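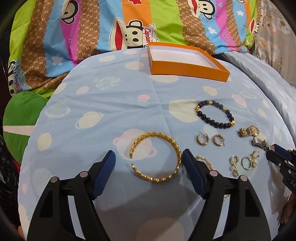
# Rurnis Workshop Releases Plans for Vakden, a Hand-Held Gripper Pair That Can Be Built on a Kitchen Table and Will Probably Stay There

**JORKONUM, April** – Rurnis, the shared workshop behind the old Stankevičius print shop, today released full plans for Vakden, a pair of hand-held grippers for teaching a home robot arm to tidy small objects. The plans are free. The parts are not, and come to $162 for the pair if the builder already owns a soldering iron and has given up on matching screws.

Vakden is held in the hands and worked by squeezing. A camera on each gripper records what the jaws are doing, and the recordings are later used to train the arm. The workshop chose jewelry as its first subject after a season of wooden blocks, which the members had come to find undemanding and the arm had come to find difficult.

The jewelry work takes place in a member's home, on a small round-edged table covered in pale blue cloth printed with planets. The current layout includes a gold open bangle, a bracelet of black beads, textured hoops, drop earrings, a plain ring and a strand of small pearly beads. The destination is a shallow orange box with a white interior. At the start of each run the box is empty. A run counts as complete when it is not, and the workshop has learned to be specific about this.

"The bangle is a wonderful first object," said a spokesperson for Rurnis. "It's big, it has an opening in it, and it stays where you put it. After that you try an earring and begin to understand why people have fingers."

## What changed in this version

The plans released today describe the fourth set of jaws. The first set was too stiff to close on anything thinner than a marker. The second closed beautifully and would not open. The third is holding up a shelf at the workshop and is considered a success.

The new jaws use angular black arms with a recess between them, turning on round metal pins, and carry ribbed dark blue pads at the tips. The pads are cast in a mold that any member with a printer can make, and the ribs are there to keep thin metal from sliding out sideways. Hoop earrings continue to slide out sideways, though at a lower speed.

Other changes:

- The trigger spring is softer. Testers of the old one reported strong forearms and short sessions.
- Wiring now runs along the outside of the grip, where it can be reached when it comes loose.
- Left and right grippers share one parts list. Builders are asked to label them anyway.
- The build guide has been cut to 11 pages by removing the history of the project.

## Results so far

The workshop has logged 2881 pick-ups, including those that ended on the floor. All of them are in the archive. The arm trained on them can now lift a bangle and set it in a box, provided the bangle is the one it knows. Bracelets are improving. Necklaces and bead strands are filed under "later," a folder that also holds the workshop's plans for a new roof.

Readers should note that Vakden has been tested only on costume pieces lent by members. Rurnis does not recommend it for heirlooms, anything with a loose stone, or anything that belongs to a person who has not been asked.

## Getting the plans

Drawings, pad molds, the parts list and the recording software may be copied from the workshop computer during open bench hours, which begin at 6 p.m. Visitors should bring their own memory stick and, if possible, the blue screwdriver that someone borrowed in March. A finished pair is available to try at the front bench. Assembly takes one long evening for a patient builder and two for everyone else.

## About Rurnis

Rurnis is a member-run workshop in Jorkonum with benches, two printers, a drill press and a kettle. Earlier projects include an automatic cat door and its manual replacement.

**Press contact:** Rurnis front bench, Stankevičius building, rear entrance. Please knock loudly if the drill press is running.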